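Skisar Menu Board Kit for Small Restaurants

If you run a sandwich counter or a burger place, you know how it goes with the website. Somebody built it years ago, the prices on it are two menus old, and people still call up to ask whether you have onion rings (you do, you always have!). Skisar is a menu page you can change yourself, from the register or the kitchen tablet, in the time it takes to fill a napkin holder.

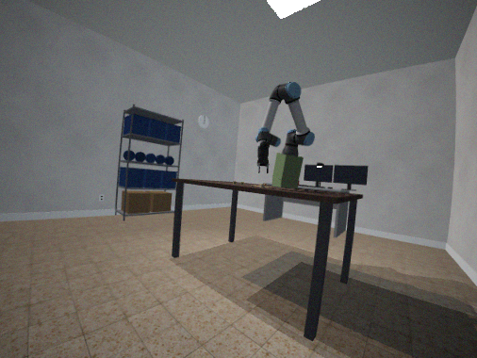 Every kit comes with 2 page layouts, Lillen and Mokosside. Lillen is the quiet one, with one long column and big prices, and it reads nicely on a phone held at arm's length in a parking lot. Mokosside is for places with a lot of specials, and it lets you pick a highlight color for them, a bright blue like the caps on the arm's joints, say, against a plain gray background, so the eye goes straight to the soup of the day. Neither layout plays music or sound, and we plan to keep it that way.

You also get hosting for the first year, a printed setup booklet, and a hookup to the Kushwaha ordering button if you already take orders through them. We added allergy notes in August after a good many of you wrote in, and they work in both layouts. 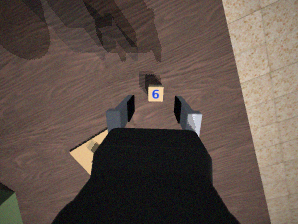

A diner owner wrote to us that she had moved 81 items over from her old site in one evening, with the ball game on, and that her only complaint was having to type "gravy" so many times. We hear you, and copy and paste between sections is now included.

Kits ordered by Dec 31, 2018 ship with the second year of hosting at no charge.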